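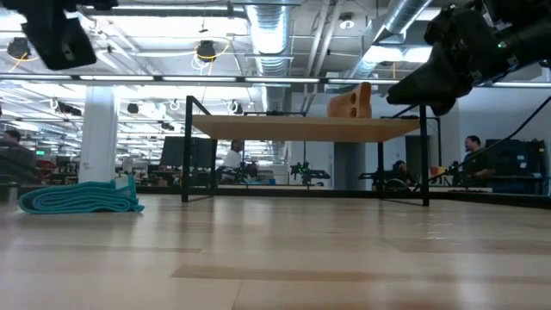 *The little shelf on the long table, with the folded teal cloth next to it.*

**Brosville workroom: progress report to the Fagerlund fund, 8/19/22**

Hi everybody,

I owe you a proper update on the furnishing money, so get a coffee, because I have a lot to say about shelves (you did ask!). When I last wrote, in April, the workroom had good light, a decent floor and absolutely no place to put anything. People were stacking their things on the windowsills. We're in much better shape now, and I'm pretty pleased with how most of it has gone.

**The tables**

I went back and forth on these for weeks. The sensible choice was plain white tops, and I had the order form filled in and everything, but then I saw the pale planks with the darker brown strips running through them and that was the end of being sensible. I love them. They cost a bit more than the white ones and I made up the difference by skipping the fancy stools, so the total came out where we said it would.

My one grumble is the finish. It's glossy, and when the light is on it you get long white streaks all over the wood, which is tiring if you're doing close work. I've asked Plumico whether they can come and take the shine down to a satin. They said yes in principle and then went quiet, so I'm going to call them again. If it turns out to be expensive I'd sooner live with the glare and buy blinds, but I'd like your view on that before I spend anything.

**The small shelves**

This is the part I was most nervous about. The idea in the application was that each table would have a low shelf standing on it, so that whatever you're working with can be up off the surface and you still have room underneath. We picked the Folier ones with the black metal sides and a plain light-brown board between them. I thought the slope at the top of the side frames might look fussy, but in the room it looks good, and it gives you something to grab when you want to move the whole shelf down the table.

We have 4 of them so far. I had asked for 2 more and they are on back order, with no date yet. I was cross about it at first, and then I noticed that people were happily sharing, so maybe we'll find we don't need them. I'll hold off on canceling until the fall groups have tried the room properly.

What I'd change: the board is flat with no lip at the back, so I worry about round things rolling off. A strip of thin molding would fix it and I can glue that on myself in an afternoon.

**Cloths and folding**

You may remember a line in the budget called "soft goods," which one of you (fairly!) said was vague. It was cloths. We use them for covering the tables, for wrapping, and for folding practice, which has become a much bigger piece of the program than I planned. The teal is my favorite of the colors and it has a nice bit of body to it, so a folded stack holds its shape and the roll at the end stays rolled. The cheaper gray ones I bought first go limp right away and I've moved them to the cleaning closet.

I still want a better home for the folded ones. Right now they live on the tables next to the shelves, and that eats up room we could be using.

**Money**

The award was 3,000 dollars and we have spent 968 of it on this round, covering the shelves, the cloths and delivery. The tables came out of our own pot, as agreed. I've kept all the receipts in one envelope and will scan them in with the next claim. I'm also holding some back for the finish or the blinds, depending on what Plumico tells me.

**What's next**

- Chase Plumico about the satin finish
- Glue a strip along the back of each shelf board
- Find a cabinet for the cloths (secondhand is fine, I've been looking around Brosville already)
- Ask Folier for a firm date on the back order

If you'd like to come and see the room, please do! Mornings are best for the light, glare and all, and parking behind the building is free. Just send me a note first so I can be sure the door is unlocked.

Thank you again for backing this.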